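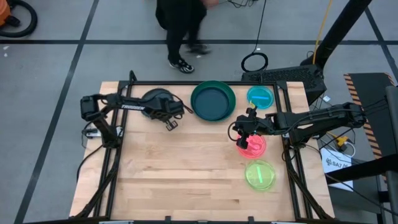
Why I've gone back to paper maps

I gave in last June and bought a proper folding map of the hills behind Henov, and I've barely opened the walking app since. It cost me less than a decent lunch from the little shop on the Jollunell road, and it already has a coffee ring over the reservoir.

What I love is seeing the bits I'm not going to. On my phone I only ever looked at the blue dot and the next bend, so I'd walked up Ostoreck (386 metres, before anyone gets excited) three times without knowing there was an old quarry path down the far side! It's lovely, all foxgloves and sheep, and it brings you out by the bus stop with the bench.

The folding is another matter. I've tried following the creases, I've tried starting from the middle, and it still ends up twice as fat as when I bought it. In wind I just sit on half of it.

I did get properly lost once, in May, after mixing up two walls near the 300 metre line. I added over an hour to the walk and missed the 163 bus, and the next one wasn't until ten past six - so I had a long sit with a squashed cheese roll and worked out where I'd gone wrong. I've marked that wall in red biro now.

I've pencilled in seven more walks for the summer, mostly short ones with a pub near the end. If you know the stretch between Henov and the coast, tell me whether the ford is passable after rain, as the map only gives it a tiny dotted line and my boots leak.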